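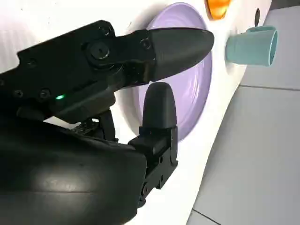 Clearing the Table With Two Arms: Tips From Our Plate and Cup Trials

We spent most of October at the Farwood workshop comparing two ways of recording demonstrations for a tabletop arm. In the first, every run started from the same layout. In the second, we shifted the plate and cup before each run. We recorded 130 runs in all. Most of what we learned is useful to anyone with a small bench setup.

Move things between runs. Trained on the fixed layout, the Rostevance policy missed the plate whenever it sat a hand's width from its usual spot. With the shifted layout it missed far less often.

Use plain colors on a white top. A lavender plate and a teal mug are easy to tell apart from a black finger, even in the small wrist view. 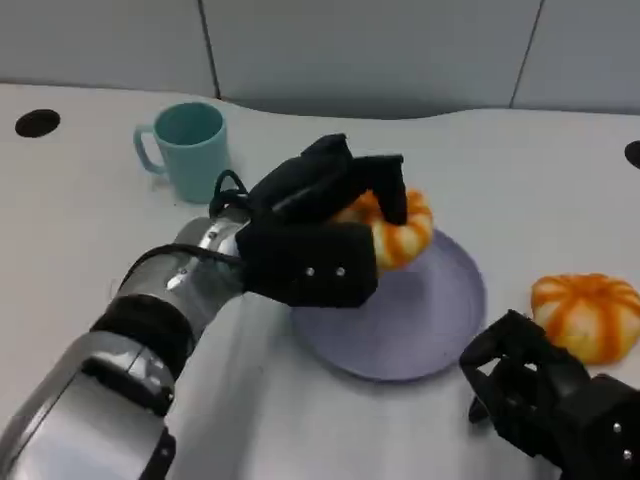

Keep the second arm switched on, even for jobs that need only one. Policies trained with it parked out of view got confused when it came back.

Record some bad starts too. We set aside 20 runs that began with the cup on its side. Leave them in the training set – they taught the arm more about recovery than the clean runs did.

Wipe the fingertips before each session. Grease from handling builds up and the grip starts to slip.

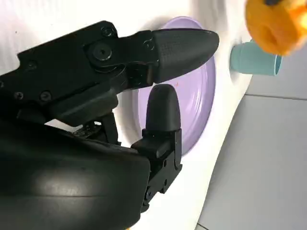

Bae wrote in to say that shifting the layout made no difference on their bench until they moved the cup as well as the plate. We would agree with that. Moving one item by itself gave us only a small gain.

Check the wrist view before you save. If the fingers hide most of the plate at the moment of closing, back off and come in from the side.

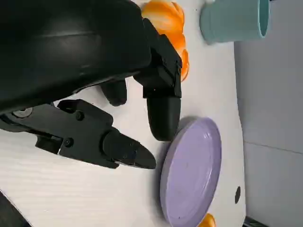 Wrist view, fingers at the left rim of the plate.

Label runs the same day. We left 23 of them for the following week and had to throw out 4. The Grudach sheet has a column for layout and one for start position, and those two are enough for most benches.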